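"A demo is the cheapest thing we make": an afternoon with the people who feed Larkent's arms

I went to Rernov expecting to be sold something. The company rents two rooms behind a print shop in Ercombe, and its business is producing examples of simple assembly work for other people's learning systems. The current client is Larkent, which wants a model that can put small gears where they belong on a plate. Whether anyone needs such a model was my first question, and the operations lead, who asked that I leave her name out, took it better than I would have.

"Need is a strong word," she said. "There are machines that place gears all day and never miss. They cost a fortune to set up and you can't move the tray. Larkent is betting on something you can show a new part to in the morning and leave alone by lunch."

Has that happened yet?

"No."

The work itself is slow to watch. An operator steers a pair of arms through the job while the cameras record, resets the table, and does it again. A good session yields 50 usable episodes. A bad one yields 14, and I got the impression there had been a fair number of those since November.

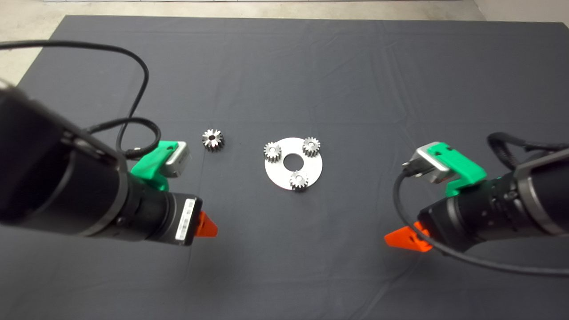

What I kept asking about was variety. If a system learns from people doing one job on one gray cloth, why should it cope with a workbench that has oil on it? The operator on shift, a former watch repairer, laughed at this and said he had asked the same thing in his first week.

"They tell us to change the starting positions," he said. "So I move the gears. I move the plate a bit. But I'm a person, I have habits. I bet if you plotted where I put things you'd find I have about three favorite spots."

Does anyone plot it? He looked over at the operations lead, who said they were starting to.

She was more forthcoming on the subject of mistakes. Rernov used to throw away every episode in which a part was dropped. Then a reviewer at Phan, the firm that checks the recordings before they go to Larkent, pointed out that the system would never see anyone recover from a fumble. Now a drop stays in if the operator picks the gear up again and finishes.

"It felt wrong to deliver that," she said. "You've got a client paying for clean work and you're sending them clumsy work on purpose."
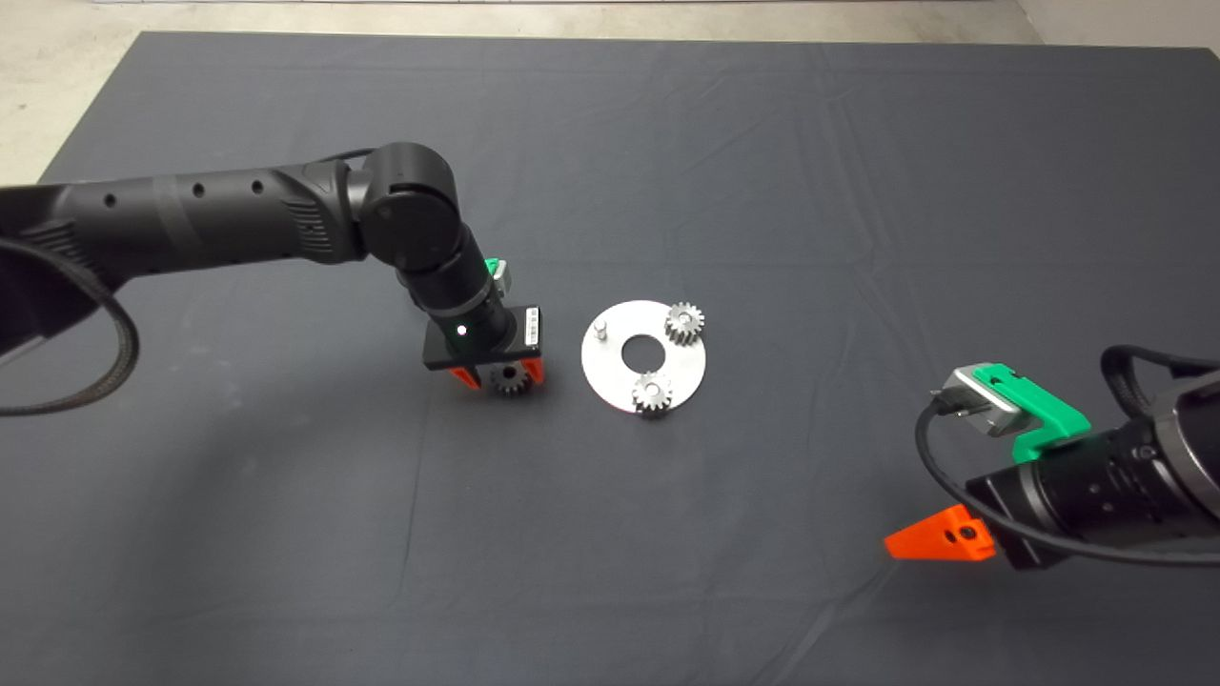 The left arm with a gear in its gripper, beside the plate.

I asked how they would know if all this had failed. She gave me a number: on an early test, Larkent's model finished 33 percent of its attempts. That sounded poor to me, and she didn't pretend otherwise, although she did say the attempts were scored strictly — a gear left leaning counted as a miss.

And what would count as success?

"They haven't told us," she said. "I've asked."

The operator had a shorter view of it. He likes the job, he said, and his hands hurt less than they did when he fixed watches. He doubts the model will ever have much feel for a part that sits slightly wrong, because he notices those through his fingertips and the arms give him almost nothing back. "I'm doing it by eye," he said. "So whatever it learns from me, it learns that."

He went back to his station at 4 and started moving the gears around again.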